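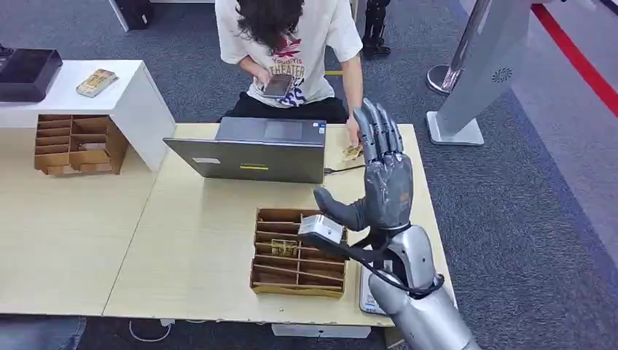
A cardboard tray with dividers, on a light wood-grain table.

Stop buying storage

By Tegan Rakena
Sunday, January 6, 2019

The stores put the plastic bins out the day after Christmas. By the first weekend of January there is a wall of them near the entrance, clear ones and gray ones, with lids sold separately. People fill their carts. I used to do it too, and I think most of us should quit.

My objection is simple. A bin is one more thing in the house. If you have too many things, you now have too many things plus a bin. You also have less reason to get rid of anything, which was the job you meant to do when you drove to the store.

Last May I helped my aunt, Amerley Atinga, empty the house she had lived in for 31 years. She was moving to a two-bedroom apartment and was in good spirits about it. Her basement had 57 plastic bins in it. I know the number because the moving company charged by the piece and we had to write it down. Most were labeled. One said "cords." Another said "cords, other." We opened every one of them over 4 days, and she kept the contents of nine. She had spent good money on those bins over the years, and her guess was $800. I would have guessed higher.

She wasn't a messy person. Her basement was the neatest on the street, and that was the trouble. A pile of old lamps on the floor bothers you until you deal with it. The same lamps in a stack of matching tubs look like a decision has been made.

I do believe in sorting. Small things need to be kept apart or you can't find them, and a drawer full of loose batteries, tape and keys is no use to anyone. For that, cardboard works fine. Liquor stores give away boxes with the dividers already in them. You can cut one down with a kitchen knife to fit any drawer. If it gets dirty or you change your mind, it goes out with the recycling. My own desk has had a cut-down wine box in it for six years and I have replaced it once.

Cardboard also has a limit built in. It sags if you overfill it. It's ugly enough that you don't want a second one. I count both of those as good points.

Kofi Quansah, a friend who read a draft of this, told me I was being unfair to people with damp basements and people with mice. He's right. If you keep winter clothes in a place that floods, buy the tub with the tight lid. If you have kids and the toy pieces have to go somewhere at seven at night, do whatever gets you to bedtime. I'm talking about the rest of it, the closet shelf and the spare room and the garage, where the bin is standing in for a choice you don't want to make.

He also said that throwing things out is wasteful, and that keeping them in a bin at least keeps them out of the dump. I don't agree with that one. A coat in a tub in the basement isn't keeping anybody warm. When my aunt's coats finally went to the church sale, the elastic had gone in two of them and they were marked down to a dollar.

So this is what I would do this month. Pick one closet. Take everything out and put it on the bed, so that you have to finish before you can sleep. Put back what you used last year. Give away what somebody else could use now. If there are small things left over that need to be kept apart, go ask the liquor store for a box.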